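Shower stall (accessible)

An accessible shower stall is a shower enclosure laid out so that a person can wash sitting down, or standing with something solid to hold. It is found in hospitals, hotels, seniors' residences and, more and more, in ordinary family homes, where it often takes the place of an old bathtub that has become a bit of a trial to climb into.

Walls

Ceramic tile remains the favourite lining, and white the favourite colour. The tiles are most often set in a running bond, each row shifted sideways against the one beneath it, with thin grout lines between. Grey grout is a kindly choice -- it hides its age far better than white does, as anyone who has spent a May morning with a scrubbing brush will tell you. 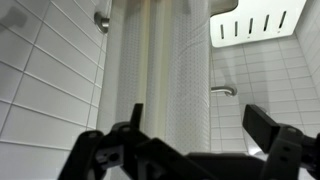
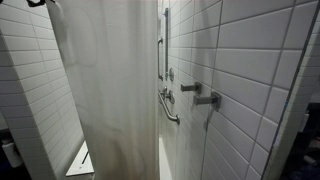

White tile, a white curtain and a fold-down seat.

Seat and bars

The fold-down seat is hinged to the wall and can be lifted out of the way when someone prefers to stand. Many have slots for drainage, so that water doesn't pool under the bather. Grab bars may be vertical, for steadying oneself on the way in, or set at an angle, which many people find easier on the wrist when rising. All of these need sound backing behind the tile, and it is well worth sorting that out before the tiler arrives!

Curtain

Though glass doors have their admirers, a curtain is lighter, cheaper and much easier for a helper to reach around. Bastian Mühlbauer, in his little handbook on bathroom fittings, suggests washing a fabric curtain at 30 degrees and hanging it straight back on its rod to dry, spread to its full width so the folds don't stay damp.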